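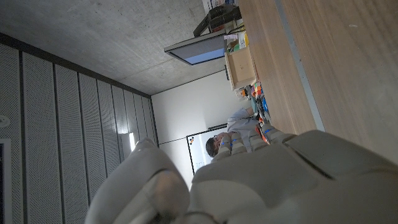 Munel Hardwax Oil, satin, one-liter can
Review by Trefor Foulkes
September 21, 2024

Product type: oil and wax blend for interior wood. Sold clear only. Applied by pad or lint-free cloth. The label specifies two coats on bare wood and one on previously oiled surfaces.

I used it on a desk top in solid oak, sanded to 120 and then 150 grit, vacuumed, and wiped with a damp cloth to raise the grain. After drying, the grain was knocked back by hand with worn 150. Going finer than this is a mistake with hardwax products. On a test board taken to 240 the first coat sat on the surface and stayed patchy.

Application

The can needs real stirring. The matting agent settles into a dense layer at the bottom, and if it is left there the first half of the can dries glossy and the second half dries flat. I stirred for 4 minutes with a flat stick, scraping the base.

Working time before the film starts to drag is roughly 15 minutes at normal room temperature. Excess must be buffed off within that window. I used a white pad by hand on the edges and under a sander on the top. End grain took a second wipe before it stopped drinking.

The odor is moderate on the first day and faint by the third. Used cloths were laid flat outdoors to dry, as with any drying oil.

Results

Color shift on oak is slight, a little warmer than bare wood and less yellow than Nekico satin, which I have used on shelving since February. Sheen is even. Water left overnight under a glass made no mark after full cure. Black coffee left for an hour did the same. Hot mugs are less well tolerated; one left a pale ring that needed a light rub with oil on a cloth.

Scratch resistance is average. A ballpoint pen pressed through a single sheet of paper leaves a line. Harries floor oil does better here but builds a plastic look on furniture.

Faults

The lid deforms on first opening and does not reseal well. A skin had formed on the remaining product when I checked. Decant it into a smaller container. The instructions give no figure for full cure, and the retailer, Revel, could not supply one.

Rating: 4 out of 5. One mark off for the lid and the missing cure time.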